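Nuts, printed parts and a decent bench top: what works for me

I've had a butcher-block top on my workbench for long enough now to have opinions about it, and most of them are good.
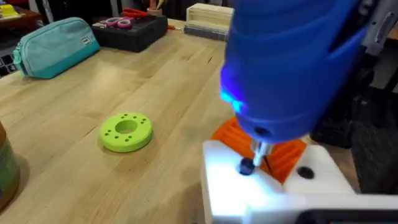

Looking after the wood

People fuss about a butcher-block surface as if it were a dining table. It's a bench! Mine has picked up scratches along the grain, and I've stopped minding. I sand the whole top once a year, usually in March when it's mild enough to have the door open and the dust can go out into the yard. I go with the grain, always, with a cork block and 120 grit, then 180 if I've got the patience. Then oil. I use boiled linseed, a thin coat on a bit of old T-shirt, left for twenty minutes and wiped right off again. If you leave it sitting in puddles it goes tacky and you'll be picking sawdust out of it until summer.

(Please, please hang the oily rag up flat outdoors to dry and don't scrunch it up in the bin. Linseed rags can heat up and catch fire by themselves. I hang mine on the washing line, well away from the washing.)

The seams between the planks are where small things go. If a seam opens up a bit over the winter, don't fill it straight away. Wait and see what it does when the weather turns damp again. I filled one with hard wax in January the first year and by June the wood had swollen and squeezed it all back out in a neat little ridge, which I then had to scrape off with a card.

For glue drips, let them go hard and pop them off with a cabinet scraper or an old chisel held nearly flat. Wiping wet wood glue just pushes it into the grain, and then the oil won't take there and you've got a pale patch to look at forever.

Hex nuts in printed parts

A lot of what I make these days is brackets and clips and jigs out of printed plastic, and nearly all of them need a bolt going into them sooner or later. You can screw straight into plastic and it'll hold for a while, but if the thing is ever going to come apart again you want a proper metal nut set in a hexagonal pocket.

My way of doing it goes like this. Print the pocket a touch bigger than the nut, measured across the flats. For small nuts I add 0.2 mm and see how it goes on a scrap piece first. Every printer is different, and so is every reel of filament, so the scrap piece is worth the quarter of an hour it takes. I print a little strip with a row of pockets, each one slightly bigger than the last, and write the sizes next to them in marker. That strip lives in the drawer with the nuts. I've had it for ages and it has saved me more plastic than anything else I own.

Look at the nut before you put it in. Lots of them have one side a bit more rounded than the other, and the rounded side goes in first. It finds its own way down that way. Start it square, with the flats lined up with the flats of the pocket, and press. If it goes in crooked, stop and push it out again from the back with a bit of rod. Don't carry on and hope, because the nut will chew one wall of the pocket and then it'll never grip properly.

Don't hammer it. I know, everybody does. I did too, until I split a bracket clean along a layer line and had to start again (it was a seven-hour print, and I'd promised it for that evening). What you want is slow, straight pressure.

The bolt trick

If you've nothing to press with, use a bolt! Put a long bolt through the hole from the far side, with a big washer under its head, catch the nut on the end with your fingers and then tighten. The nut gets pulled down into the pocket nice and straight. Take the bolt out again and you're done. Miroslava Hrytsenko showed me that one when we shared a bench in Wanham, and I was a bit put out that I'd been managing for so long with pliers.

It also works for getting a nut to sit at the bottom of a deep pocket where your fingers won't reach. Stick the nut on the end of the bolt with one turn of thread, lower it in, wiggle until it drops into the hex, then unscrew.

When the pocket's too loose

It happens. You've got three options that I'd bother with. A tiny dab of superglue on one outside flat, put on with a cocktail stick, and keep it well away from the thread. Or a strip of masking tape across one side of the nut before you push it in, trimmed with a knife. Or warm the nut a little with a soldering iron and let it settle into the plastic. That last one gives the strongest hold but you do need to go gently, as the plastic softens all of a sudden and the nut can sink further than you meant. Open a window, too.

If it's too tight, a small flat needle file on each wall, two or three strokes, then try again. I used to go at it with a craft knife and I have a scar on my thumb from that.

Give the job something to sit on

The biggest improvement I've made to fiddly work wasn't a tool at all. It was making a holder for each job I do more than a couple of times. An odd-shaped part wants to rock and spin the moment you push down on it, and then you're holding it with one hand, the nut with the other and wishing for a third.

It needn't be fancy. A block of scrap with the shape cut out of it will do. So will a lump of modelling clay for a one-off, or a bit of thick rubber mat with a hole in it. Screw it down or clamp it so it can't wander. If your part has a boss or a peg sticking out underneath, drill a hole for that and half your trouble's gone.

Put the bench light low and to one side, by the way. From straight overhead a pale plastic surface just glares back at you and you can't see whether the nut is level. With the light coming in sideways you get a little shadow all round the edge, and if the shadow's thicker on one side, so is your problem.

Colours are useful

I print things in loud colours on purpose. Lime green, orange, anything you'd be embarrassed to paint a wall with. On a wooden top a brown or grey part vanishes as soon as you put it down, whereas a bright one you can find from the doorway. Rings and spacers especially! They lie flat, they slide under things, and they roll like mad if they land on their edge.

I did try to have a system, where orange meant finished and green meant test piece. That lasted until I ran out of orange. Horațiu Iordache does it with fixtures in white and working parts in colour, which is simpler, and he's kept it up far longer than I managed.

Keeping hold of the small stuff

A magnetic dish is the obvious one, and if you haven't got one, a strong magnet under a jam jar lid does the same job. Stainless nuts mostly won't stick, mind, so for those I use a shallow tin with a bit of felt glued in the bottom. The felt stops them skating about when you reach for one.

Only tip out what you need. I used to empty the whole bag of 50 on to the bench because it looked businesslike, and then spend the end of the evening scooping them back up and finding I'd mixed two sizes. Now it's a small handful in the dish and the bag goes back in the drawer before I begin.

For dropped nuts, turn the main light off and lay a torch flat on the floor. Everything throws a long shadow and you'll spot it straight away (along with a good deal of fluff). If it's gone under a cabinet, a magnet on a string. For the stainless ones, the end of a vacuum hose with a bit of old tights stretched over it and held with an elastic band.

Old egg boxes are good for sorting while you work, but not for storage. They go soft, and mice like them.

Screens and sawdust

If you like to have your drawings up on a screen while you work, raise it off the bench. I had an old Asus laptop flat on the wood for years and the grit got into the hinge and under the keys. It's on a shelf bracket now, at eye level, and my neck is happier as well. A wireless keyboard with a cheap silicone cover stays clean enough to use with oily fingers.

Cables I run along the back edge in plain screw-on clips, never across the top. One snagged lead and a whole dish of nuts is on the floor, and then see above about the torch.

A few odds and ends

Candle wax on a screw thread if it's going into hardwood.

Write the nut size on the printed part itself with a fine marker, somewhere it won't show. You won't remember in six months.

A child's paintbrush is the best thing for getting crumbs of plastic out of a pocket before the nut goes in.

Safta Barbu keeps a strip of sandpaper stapled round an old ruler for cleaning up straight edges, and I've now made three of them in different grits.

If a bolt feels gritty going in, back it out. There's nearly always a whisker of plastic caught in the thread and it comes out with a pin.

Next time I'll do drawers, as I've had a few messages asking how mine are divided up and the answer is a bit long to tack on here.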